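Wivley Teaching Guide
Section 4: Showing the Arm a Task by Remote Control
Revised 2025-06-11

By now you have the Wivley software installed and the Tokutden hand controller paired, and you have probably wiggled the arm around a little just to see it go (everyone does, and it does no harm). In this section you will record your first real demonstrations. We suggest starting in the practice world, where a dropped block costs you nothing, and moving on to the real arm once your hands have settled down.

Take your time with this part! The arm learns from whatever you show it, hesitations and all, so a calm afternoon of good recordings is worth far more than a hurried pile of them.

4.1 Before you record

1. Start Wivley and choose Practice World from the opening menu. Pick the table called Tarnik.

2. Sit so that your elbow rests on something. Your arm gets tired sooner than you would think, and a tired arm drifts.

3. Hold the controller level and press the thumb button once. The status line should read LINKED. If it shows code 101, the controller has lost its pairing – go back to Section 2 and pair it again.

4. Set the hand speed to 2. You can go faster later on, but please leave it low for your first evening.

Note: The practice world and the real arm keep separate speed settings. Changing one does not change the other.

Caution: If a real arm is connected, make sure it is parked and its power switch is off before you begin. It is easy to forget which one you are driving.

4.2 Checking the wrist view

5. Squeeze the trigger and let it go again, slowly, a few times. The gripper follows your finger, closing as you squeeze and opening as you release.

6. Release the trigger fully, point the gripper straight down over a bare part of the table, and switch to the wrist view. You should have wood grain from top to bottom, with a dark fingertip coming in at the left and another at the right. The left one may show a bit more of itself than the right, and that is fine for this check.

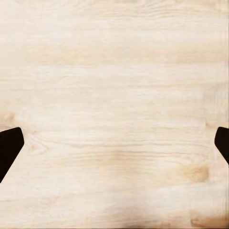 7. Press Save View. Wivley will keep this open position as the starting point for your demonstrations.

4.3 Recording a demonstration

8. Choose Add Block, then press Record and wait for the tone.

9. Move over the block, lower the gripper, squeeze, lift, and carry the block to the marked square. Try to keep it all one easy motion – the way you would move a cup for a friend.

10. Let go of the block, back away, and press Stop. Press Keep if you are happy with the recording, or Discard if you fumbled it.

Note: A single recording can hold up to 700 steps. Recording stops by itself at that point, and anything you have done so far is kept.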